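**To:** practice-notes list
**From:** Mebrat Abdella, Skinderholm
**Subject:** Re: Draft 4, section 2: raised platforms and trailing cables

Dear colleagues,

Thank you to the Bornska members for their comments on Draft 4. I reply to one of them in line.

> Selamawit Tsegaye wrote:
>
> Section 2 requires a clear zone on all sides of a standing humanoid. In a furnished bedroom this cannot be met. Could the text allow one side to be closed by soft furniture, provided the operator stands on the open side? We would also ask that the cable rule apply to platforms as well as floors.

The editing group accepts the second request. Paragraph 2.4 will now read:

> "Any cable that crosses a platform edge or a walking route shall be secured at the edge and at the floor. The operator shall check it before each session."

On the first request, we are not yet agreed. A bed may soften a fall, but loose bedding close to the feet is a trip hazard in its own right. Our proposal is that a platform may adjoin a bed only where the sheet is tucked in along the shared side. Hanging clothes behind the robot would be treated in the same way as curtains and moved out of arm's reach.

Sites that cannot comply should record the exception on the Rotidcombe form and name the person who approved it. Replies to the list by the end of December, please.

Mebrat Abdella
Editing group, Draft 4
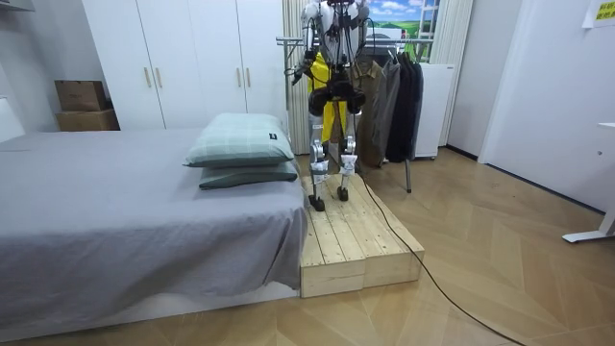
*Photo: Skinderholm*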